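Claline Chamber Desk — Operator Guide
Section 17: Recording a Roll-Call Vote

Revised June 2026

Use this section when a bill or amendment requires a recorded vote by name. For voice votes, see Section 16. The steps assume the member roster for the current session has been loaded and the clerk's station is signed in.

Before you start

The presiding officer's console must show CHAIR ACTIVE. If it shows CHAIR IDLE, the vote window will not open.

Opening the vote

1. On the clerk's station, select Floor, then Roll Call.

2. Enter the measure number. Leading zeros are dropped, so Bill 0734 is entered as 734.

3. Select the stage: Committee, Second Reading or Final Passage. The stage sets the majority rule and cannot be changed after step 5.

4. Check the quorum line. If it is red, the chair must order a quorum call before you go on.

5. Press Open Vote. Desk units at each seat light up and the timer starts at 100 seconds.

CAUTION: Do not press Open Vote while an amendment to the same measure is still pending. The system accepts the vote, but the journal entry will carry the unamended text.

Closing the vote

6. When the chair calls for the result, press Close Vote. Late votes are rejected with error 3843.

7. Read the tally aloud from the clerk's screen. The wall display runs a few seconds behind.

8. If a member asks to correct a vote, select the name, choose Amend Entry and type the reason. The chair must confirm on the console.

9. Press Certify. The record is sent to the journal and locked.

NOTE: Proxy votes are off by default. Chambers that allow them should turn on the Pramis proxy module before the session opens — it cannot be loaded during a sitting.

If the chamber is disrupted

10. Press Suspend. Votes already cast are held and the timer stops.

11. When order is restored, the chair chooses Resume or Void. Void clears every vote and returns you to step 4.

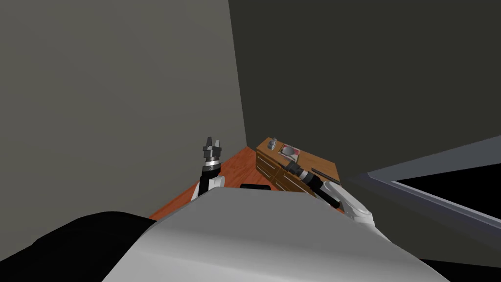
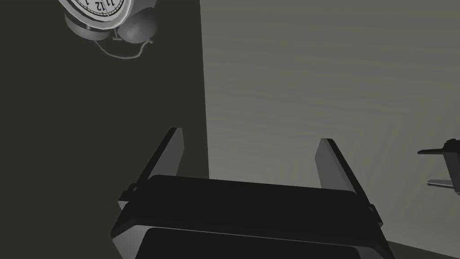
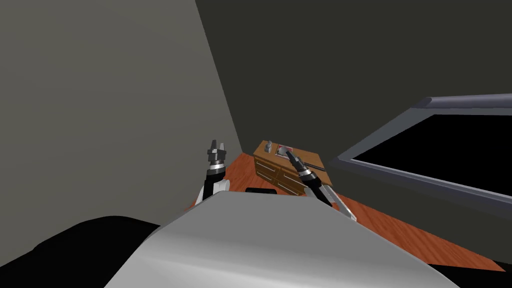
12. If the sitting ends while a vote is suspended, export the partial record to the Antwi archive folder before signing out. The vote remains open under Unfinished Business and must be voided or resumed at the next sitting.

Recount requests are covered in Section 18.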